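3 min read

Tuesday, January 23, 2018

Back at the block table after the long weekend of arguing over whether we have enough data. Srivastava wants 2265 pushes logged before anyone trains anything. I think we could stop at 400 and learn just as much about what is wrong with the setup, but I was outvoted, so pushes it is.

Started with the Pallunbridge script for choosing targets. It takes an instruction ("push the blue cube towards the green star", that sort of thing), shows it to whoever is driving, and waits. Benjamín Zúñiga drove the first block of the morning, I did the second. Same board, same eight shapes, same wording. Our paths look nothing alike. He goes round behind a shape and shoves it in one long stroke, I tap and correct. The model is going to be asked to imitate both of us at once and I have yet to hear a good account of what it should do in the middle. Nicanor Insaurralde says more examples will sort it out. He said that in April as well.

Threw out 23 runs. Most were the driver misreading the instruction, a few were the tip riding over the top of a shape when the height offset had drifted. Reset the offset by hand and wrote the new value on the whiteboard, so please don't wipe it. Six more I have kept but flagged: the instruction was carried out, technically, but by bumping a second shape into the first. Vetville's labelling sheet has no box for this. I put them under "success" with a note, which I expect the loader will ignore.

Wording is my other complaint. The hindsight labels (someone watches a stretch of the log afterwards and types what the arm did) are tidier than the instructions we gave beforehand, and the two sets don't use the same words for the same shapes. "Octagon", "hexagon" and "the yellow round one" are all in there for one block. Surer's cleaning pass merges some of these. It also merged "left of" and "left", and that changes the meaning of a fair few lines. Reverted it for now.

Starting layouts are still too alike. Whoever resets the board puts things down where they are easy to reach, and it shows in the plots. Asked Benjamín to shuffle harder between runs.

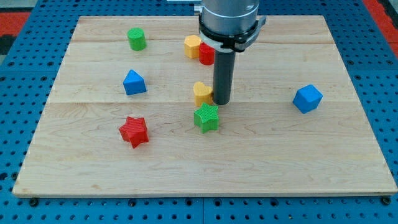
Does adding more drivers make the data better? It makes it more varied, and whether that helps depends on the test we choose, so we ought to choose the test first.

I would like a held-out set of instructions that none of the drivers has seen, written down and locked before the next batch. Without it we will end up grading the thing on sentences it has practised, and everyone will be pleased for a week. Nicanor is writing a draft. I've asked for pairs using the two stars, as colour is the only thing separating them in the wording and I suspect that is where it will fall over.

To do: put the offset check in the start-up script, ask Vetville for the extra box, find out who renamed the log folders - the old paths are still in my plotting code.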